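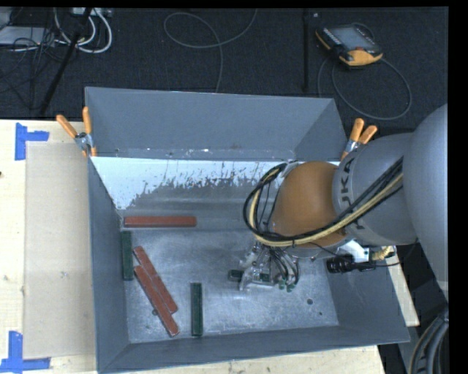

Data card 9, page 1

Stidden Blocks: picking from a metal bin

Stidden Blocks is a set of recorded picking attempts by one robot arm working over one metal bin. We gather it so that a learning system can find out for itself where to put its fingers when long, narrow blocks are lying against each other, against a wall or across a corner. It's the third set to come out of the Mallis project and easily the one we've had the most fun with!

What's in it

236 sessions, each a folder of its own. A session starts when the blocks are tipped in and ends when the arm has had its last go. In every folder you'll find:

top/ — colour pictures from the fixed camera, one before each attempt and one after
arm/ — joint positions and gripper opening
tries.csv — one line per attempt, with the grasp point, the angle and the result
notes.txt — whatever the person on shift felt like writing down (some of these are very good, do read them)

The blocks are red and dark green. Colour carries no meaning for the task, and the labels never use it, but it makes the pictures far easier to check by eye when two blocks lie side by side and touching.

How we gather

The arm picks its own grasp points. For the first 29 sessions they were close to random, and you can tell. After that we used a small model trained on the earlier sessions and let one attempt in five stay random, so the set keeps a healthy share of odd, hopeful grasps in places no sensible person would try. Please don't filter these out before you've looked at them. Bronisława Nowicki found that a model trained without them got worse along the walls, and her write-up is in docs/walls.txt.

The bin is clamped at its far corners, and there is blue tape on the sheet to the left of it. If you're repeating our set-up, tape your own marks before the first session and check against them each morning. We didn't from the start, and sessions 1 to 9 have a small shift that the file offsets.csv puts right.

Labels

Results are "held", "dropped" or "missed". The gripper opening gives a first guess and a person then goes through the pictures. Wael Ragab did most of this, with a second pass by the Younis group on 63 sessions. Where the two disagreed we kept both answers — see the column second_view.

Things to watch for

The bare metal is scuffed and has a bright band under the far wall. Depth estimates go wrong there, and so does anything that relies on edges. There are also round holes in the bottom, which early models loved to grasp. The flag near_hole marks attempts that landed close to one.

The gripper hides part of the bin whenever it's down, so use the "before" pictures for training unless hidden blocks are what you're after.

One bin, one arm, one kind of block. We'd love to hear how it carries over to yours.

Loading

The reader in tools/ needs nothing beyond what the Vosar reader already asks for. Point it at the top folder and it skips unfinished sessions by itself. Bug reports go to the tracker, and Wael answers them on Mondays.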